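Part-time shop and workshop assistant - Trellier, Bradholm

Trellier sells and repairs second-hand household goods, lamps, clocks and small furniture. We have been on Dudach Lane in Bradholm for six years and need a part-time assistant from August. The post is permanent after a trial period of 2 months.

You would spend the mornings in the shop and the rest of your shift in the workshop at the back with Iestyn Prothero, who does most of the repairs. No trade qualification is needed. If you have rewired a plug or glued a chair leg, tell us about it.

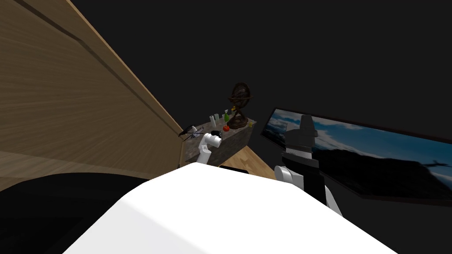
The hours are 9.30am to 3pm, three days a week. We can be flexible on which days, but not in the run-up to the Christmas market, when everyone is in. Lunch is half an hour and is paid.

What the job involves

Serving customers and answering the phone.

Checking in stock from house clearances, writing labels and keeping the stock book up to date. We use a paper book and copy it to a spreadsheet at the end of the month.

Dusting, polishing and putting out small ornaments, from glass bottles to armillary spheres.
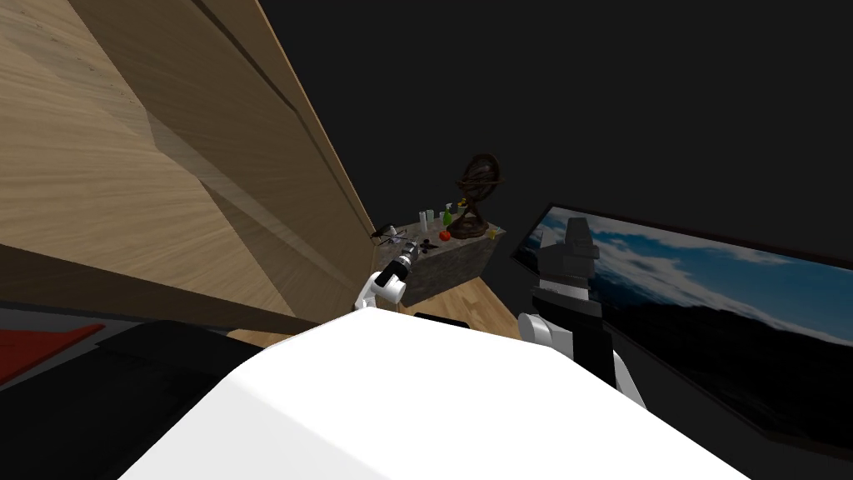 Packing parcels for the Mahmoudi auction rooms, who collect from us every fortnight.

Helping with deliveries in the town - a driving licence is useful but you can do the job without one.

What we are looking for

Someone careful with other people's things, who turns up on time and can lift a small table with help. You should be comfortable talking to customers who want to haggle. Neat handwriting matters more here than in most jobs. 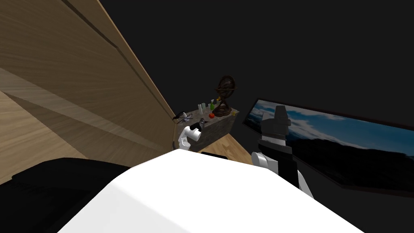 We pay above the minimum wage and there is a yearly allowance of £300 for evening classes, which past staff have spent on upholstery and French polishing. Staff discount applies after the trial period.

How to apply

Send a letter of one page to Eirlys Cadwaladr at the shop, or hand it in at the counter. Please quote reference 2685.

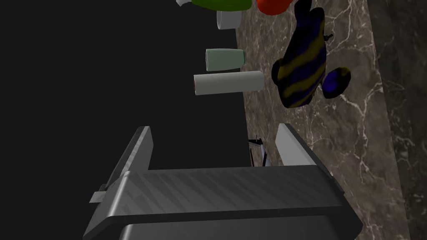

Include the name of one person we can ask about you, and say when you could start. Interviews will be held in the shop before opening time and last half an hour. Travel costs are not paid. If the step at the front door is a problem, let Eirlys know and we will meet you at the side entrance.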